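The town that was nearly somewhere else

I have lived in Ruawai Cross for eleven years, which makes me a newcomer. The woman in the bakery told me so when I bought my first loaf, and she has seen no cause to revise it. So take what follows as the work of an outsider with a library card and too many wet evenings.

The first thing to know about the town is that it was meant to be two miles further west. The surveyor had drawn it there, on the flat ground by the river, with a square, a corn hall and a church with a spire. Then the river came up one October and sat on the flat ground for most of a month, and the landowners decided that they had always preferred the hill. The plan was picked up and put down again on the slope more or less unaltered. That explains the square, where anything round that you drop outside the bank will end up outside the chemist.

The old site kept its name, Gudedside, and not much else. There is a farm, a bus shelter and a lane called Spire Street with no spire on it. I walked out there last month with Lewis Swanson, who grew up in the farm cottages and remembers being told as a boy that the church had sunk. He believed this until he was nineteen. I said it was a reasonable thing to believe, given the state of the footpath.

How the railway missed us

The railway is the town's great grievance, and it is brought up as if it happened on a recent weekend. The line was to come through the bottom of the hill, and a hotel was built ready for it. The company then found that the gradient was awkward and the landowners were worse, and went through Clekater instead. Clekater got the station, the goods yard, the biscuit factory and eventually the cinema. We got the hotel, which had 59 bedrooms and a fine view of the smoke.

It limped along for years on commercial travellers who had got off at the wrong place. Morven Gillies at the local history room showed me a visitors' book in which one of them has written 'Quiet' and underlined it twice. The building later became a school, then offices, then flats, and it is still called the Railway Hotel by everyone, including people giving directions to the station at Clekater.
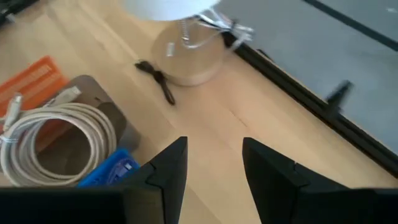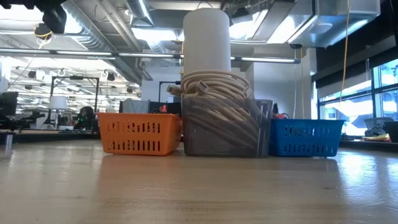

The years of the improvement

After the war came the improvement. I use the word because the council did, in a green pamphlet that Morven keeps in a drawer and hands over with a certain relish. The plan was for 632 new houses on the east side, in what had been the Turus estate, with a parade of shops and a clinic. They built 76 in the first stage, ran into a bog, and spent two years discussing it.

The houses that did go up are rather good. They have deep windows and proper larders, and the streets bend a little to follow the ground. Zulkifli Oei lives in one of the first ones and has the original rent card framed in his hall. He tells me the larder is the coldest room in the county and that he has never had to finish a cheese in a hurry.

The parade of shops arrived late and facing the wrong way, with its back to the estate and its front to a field. The idea was that the field would be more houses. It is still a field. You come at the shops from behind, past the bins, and I have grown fond of this. It feels like being let in on something.

What's in a name

I had hoped to finish with where the name comes from, but I can't. There are three explanations in print. One says it was a market cross, one says it was a crossing of two drovers' roads, and the third, by a vicar with a grudge, says it was the general mood of the inhabitants. Ashton Ellery, who wrote the only full history of the place, gives all three and then changes the subject to drainage for 60 pages.

I've read the drainage chapter. It is better than it sounds, and the map of the old culverts clears up a lot about my cellar. Next time I'll write about the corn hall, which burned down twice — the second time during a talk on fire safety, if the bakery is to be believed. I'm going to look that one up before I repeat it any further.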